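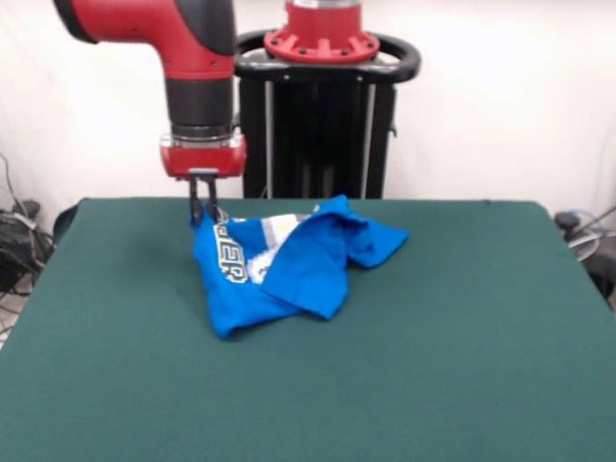
Fig. 5. Blue T-shirt, in a heap.

Print | E-mail

5. Washing printed T-shirts in the Tamlow

1. Turn the shirt inside out. The lettering will outlive you if you do.
2. Select programme 37. Programme 38 is for curtains and shows no mercy.
3. Close the door until it clicks.

Note: the click is quiet. Press again if you doubt it.

CAUTION: Do not iron over the print.

Comments

Gaetano Greco: Mine has no programme 37.

Ermanno Bortolotti: Hold the dial in for that, Gaetano. See page 173.

Gaetano Greco: Found it. It was on curtains all June.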